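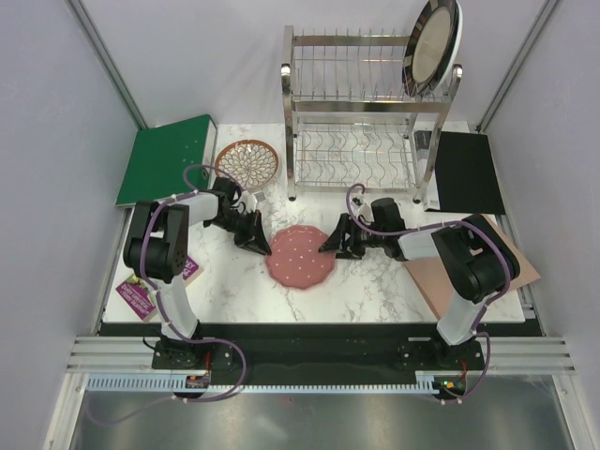

Lizelle Hlongwane me escribió la semana pasada que en su casa los platos van siempre en el piso de arriba del escurridor y lo pequeño abajo, y que no entiende cómo se puede dar una charla entera sobre eso. Le contesté que viniera. ¡Y ha venido, está en la tercera fila!

(Saludar. Esperar a que se siente todo el mundo. Agua a mano.)

Bueno, Lizelle, pues vamos a por la charla entera.

Título: «Dónde acaba un plato». Notas para la jornada de cocinas pequeñas de Griltham, 6 de febrero de 2020.

1. Por qué me gusta tanto el escurridor

Empezar por la confesión: tengo cinco en casa. Cinco, para una cocina donde solo cabe uno. Los demás están en el trastero y los voy turnando (risas, espero). El escurridor es el mueble más usado de la cocina y casi nadie lo elige, se hereda o se compra con prisa el día de la mudanza. Y sin embargo manda muchísimo: decide cuánta encimera te queda, dónde pones el vaso con el que acabas de beber y si los platos vuelven al armario o se quedan a vivir fuera.

Preguntar a la sala: ¿quién guarda los platos después de cada comida? ¿Y quién los coge directamente del escurridor para la siguiente? Yo soy de los segundos, lo digo ya y así nos relajamos.

2. El de dos pisos

Enseñar el metálico plateado de dos alturas, el que está al fondo sobre el mármol. ¡Me encanta este tipo! Fijarse en los alambres, que no son iguales en los dos pisos: arriba, varillas finas y verticales, para que el plato se quede de canto; abajo, alambre ondulado. Son dos maneras distintas de sujetar las cosas y mucha gente las usa como si fueran la misma.

Mi manera de repartir, que no es ley:

- Arriba, platos de canto, los grandes en un extremo y los de postre en el otro.
- Abajo, cuencos inclinados, tapas, la tabla pequeña si cabe.
- Los vasos, según el día. Llevo años cambiando de opinión con los vasos.

Karabo Matlala hace lo contrario con el suyo, un Stallach viejo de la casa de sus padres, y le va de maravilla porque ella apenas usa platos llanos. Come en cuencos. Contar lo de la sopera de julio solo si vamos bien de tiempo.

3. El plato de borde ondulado

Pasar al plato rosa. Redondo, con el borde festoneado muy suave y puntitos claros por toda la cara. (Pausa, que se mire con calma, es precioso.) Un plato así pide otro trato que un plato liso de cafetería. Con un borde ondulado el apoyo cambia según cómo lo gires, y a veces basta una vueltecita para que se quede quieto entre dos varillas. Probadlo en casa esta noche. A mí me pasó con una vajilla de Le Roux que regalaba una amiga: los primeros días se me iban todos hacia delante, uno detrás de otro, con un ruidito tremendo, y acabé girándolos uno a uno hasta encontrarles la postura.

Consejo que doy siempre: coged el plato por los lados, con las dos manos si es ancho, y bajadlo despacio entre las varillas. Mirad la varilla de detrás, no la de delante. Parece una tontería y a mí me ha salvado más de un borde.

4. La encimera de alrededor

Hablar del hueco. Siempre dejo un trozo libre delante del escurridor, del ancho de un plato grande más una mano. Es el sitio de paso, donde apoyas lo que traes mientras haces sitio arriba. Si ese hueco se llena de tostadora, correo y llaves, adiós, el escurridor deja de funcionar por muy bueno que sea.

Sobre las superficies con dibujo de mármol, blancas con veta gris: son alegres, dan luz y se ven limpias de lejos. De cerca hay que agacharse y mirar a contraluz para encontrar las gotas. Yo paso el paño dos veces, una húmedo y otra seco, levantando el escurridor y sin arrastrarlo. Las patas redondeadas ayudan, pero también recogen su cerquito debajo, así que un repaso de vez en cuando.

(Si alguien pregunta por bandejas de goteo: sí, me gustan, vaciadlas a diario. No enrollarme.)

5. El ejercicio de los once platos

Esta es mi parte favorita. En el taller de Tralateck pedí a la gente que trajera 11 platos distintos de casa, los que fueran, y que los colocara en un escurridor de dos pisos sin que se tocaran. ¡Qué rato más bueno! Salieron discusiones entre parejas que llevaban veinte años fregando juntas. Una señora puso todos los hondos mirando a la izquierda y cuando se los giré los volvió a poner igual.

Hoy lo hacemos en pequeño: tres voluntarios, la vajilla está en la mesa lateral. Pedirles que lo hagan hablando en voz alta. Lizelle, te toca la primera.

6. Preguntas

Dejar cinco minutos. Si sale el tema del lavavajillas, recordar que las copas buenas y las tablas acaban en el escurridor igualmente. Devolver la llave de la sala antes de comer y recoger los paños.

Este sitio utiliza cookies propias y de terceros para mejorar la navegación. Aceptar | Configurar | Más información

Entradas relacionadas
Cajones hondos: qué poner delante y qué detrás
Paños de cocina, cuántos y dónde colgarlos
Fregar a dos: apuntes del taller de Tralateck
Una vajilla desparejada también es una vajilla
Limpiar la cal del metal sin rayarlo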